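White film on dark composite sink, comes back after every cleaning

Asked by Kenza Zaki in Kitchen and Bath

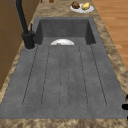

Details

We moved in last May and the kitchen has a gray composite sink with the drainboard built in. The color looks fine when I have just cleaned it. By the next evening there is a chalky film in the bottom of the basin and down in the drainboard grooves, and it feels slightly rough. Dish soap does nothing. I tried a powdered cleanser once and it got better for a day, but I'm afraid of scratching it.

Our water is hard. The town report says 262 ppm. We don't have a softener and the landlord won't pay for one. Is there a way to get this off and keep it off, or is the finish worn out?

3 answers

Mounir Zerouali
Accepted answer

At 262 ppm that is almost certainly lime scale. Dark composite shows it more than steel does. The finish is probably fine.

Mix white vinegar and warm water half and half. Lay paper towels in the basin, soak them with the mix and leave them for 25 minutes. Do the same on the drainboard. For the grooves, roll the towel into a rope and press it in so it stays in contact. Then scrub with a nylon brush, rinse well and dry with a cloth. If it has been building up for a year you may have to do it twice.

Keep the vinegar off the countertop if it's natural stone. Granite usually survives a splash but the sealer may not, and marble will etch. Never mix it with bleach.

After that, wipe the sink dry at night. I have had a dark sink for 6 years with water nearly as hard as yours, and I do the vinegar once a month.

Skip the powder. It leaves its own white residue if you don't rinse all of it out.

Renato Yap

Mineral oil. Rub it in, wipe it off, looks new.

Comment from Precious Dalisay: Only after the scale is gone. I oiled mine over the film and it went blotchy, then I had to get the oil off with dish soap before the vinegar would touch it. It also wears off in a week or so if you use the sink a lot.

Ita Mac Suibhne

Agree with the first answer. Check the faucet too. Mine had a slow drip and the worst patch was always right under it. I replaced the cartridge for 40 dollars and that patch stopped coming back. As a renter you can ask the landlord to cover that one, it's a repair.

Comment from Kenza Zaki: Did the vinegar twice and the basin is clean. Still a little left at the ends of the grooves, will try the rolled towel again. No drip that I can find.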